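Waiting for a vaccine slot in Nilstead

2021-01-14

The county opened sign-ups for the over-75s at eight this morning, and by 8:04 I was number 924 in the online line, on my mother's behalf.

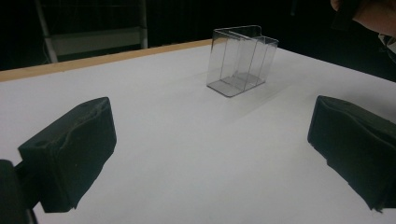
There were 300 doses. I can do that math, and so can Mom, who told me to stay put in case 624 people got bored.

Rhonda Hawthorne across the street got hers by driving to Pilby and looking cold. We're trying the phone line next. The hold music is a flute.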